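Hiwot Beyene
March, 7:14 am

Week one of moving to Horkwood for my surgical residency and I already have opinions!

Rent is 523 a month for a room over the Clirnetti bakery - the smell alone is worth 60 of that.

Suturing pads, up close:
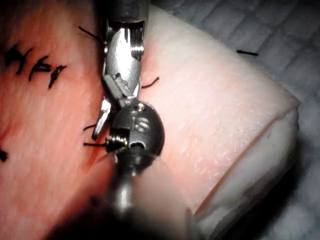
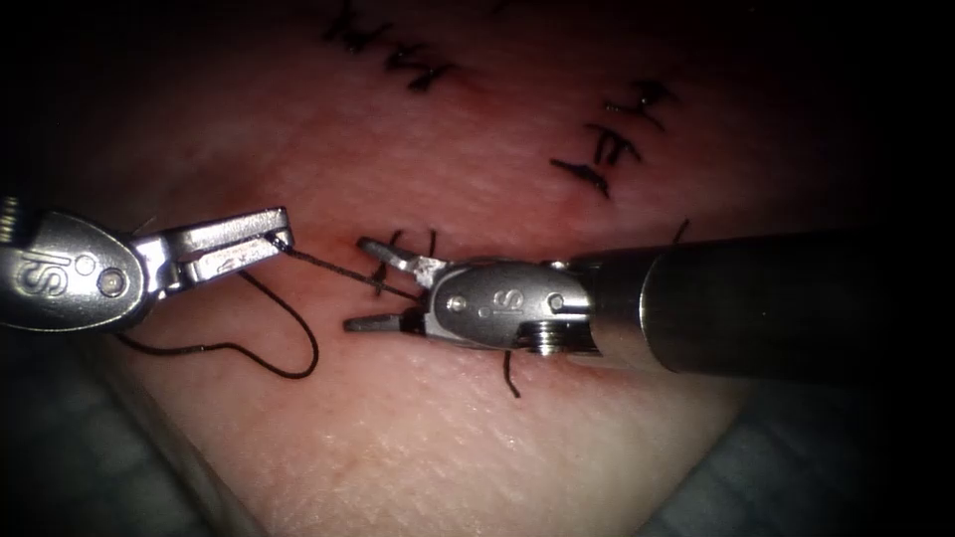
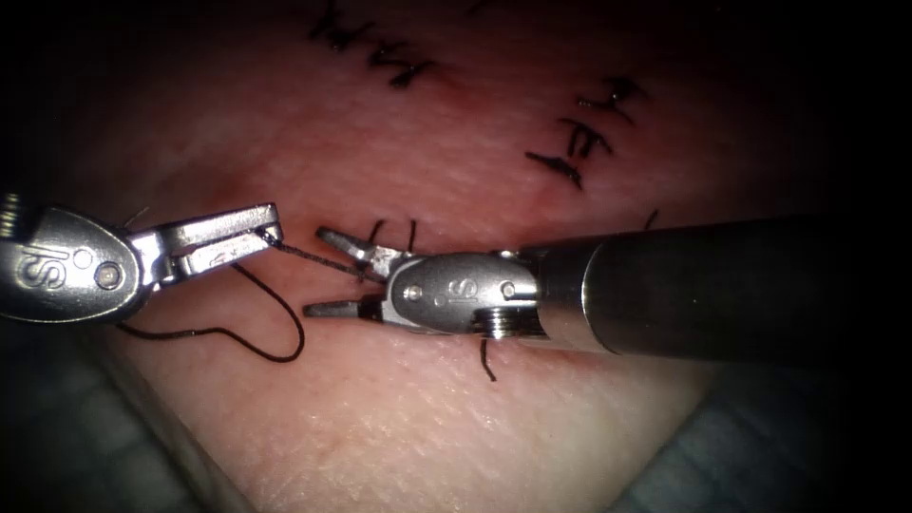
Anyway, the bus. The 14 takes 50 minutes to get to the hospital, so I bought a used bike from a guy named Gidey (it squeaks, I love it).

Still need a desk, a rug and one friend. Anybody near Ralla Street want coffee?

We use cookies to improve your experience. Accept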